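Flowers, and what we bring to people

2023-12-11

I have been meaning to write this one since June, and every time I sat down to it the kettle went on or the dog needed out, so please forgive the wandering.

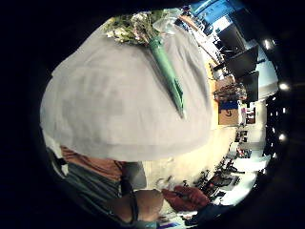

Giang Phùng wrote to me after my last post to say that in her family you never turn up at a door with empty hands, but flowers are the one thing her mother would not accept, because then the poor hostess has to leave her guests and go hunting for a vase. Bring fruit, she said, and bring it already washed.

Well! I have been thinking about that ever since, because I have been that hostess, up to my elbows in gravy, with a bunch of tulips tucked under one arm and every vase in the house on the top shelf behind the fondue set. And I have certainly been the guest. I once brought lilies to a couple with three cats, which I now know is a dreadful thing to do, and they very kindly put them out on the porch and said how lovely they looked through the window.

When I was growing up in Villanueva (a main street, a rink and a gas station, and not much else in those days) the rule was squares. Date squares, lemon squares, Nanaimo bars if somebody was ill or had died. You put them in a tin with masking tape on the bottom and your name on the tape, and the tin came back to you with something else in it. My mother's blue one went around the neighbourhood for years. I think the last time I saw it there were ginger cookies inside, and I couldn't tell you whose they were.

My husband's side did it differently. His uncle Tormod Ekström brought coffee, always a pound of it, always the same dark roast from Dostell, and he expected to be served a cup of it before he'd got his boots off. He did this for birthdays, christenings and both of our moves. I thought it was a bit cheeky when I was first married, and now I would give a good deal to hear him stamping the snow off on the mat and asking if the pot was on.

I still like flowers, mind you, and I still bring them. The little shop beside the Anero bakery does a mixed bunch for 45 dollars, which made me gulp the first time, but they hold up well if you cut the stems on a slant and keep them away from the radiator. Carnations last longest of anything and I don't care who calls them old-fashioned. For a new baby, though, I bring supper in a dish I don't want back. For a housewarming I like a plain dish towel, a good thick one, and a loaf of bread if I've been organized enough to bake. (My honey oatmeal loaf takes 900 grams of flour for two, so you give one away and eat the other one warm over the sink.)

What I haven't sorted out is what to bring to someone who truly has everything and says so. I have a friend like that, turning 66 in the new year, and she has told us all quite firmly: no gifts. Last time I took her at her word and was the only one who did, and I spent the whole evening feeling my empty hands. This year I may try Giang's mother's way and show up with a bowl of clementines. They're in the stores now anyway, and the wooden boxes are handy for seedlings come spring.

If your family has a rule about this, do write and tell me, especially if it involves baking.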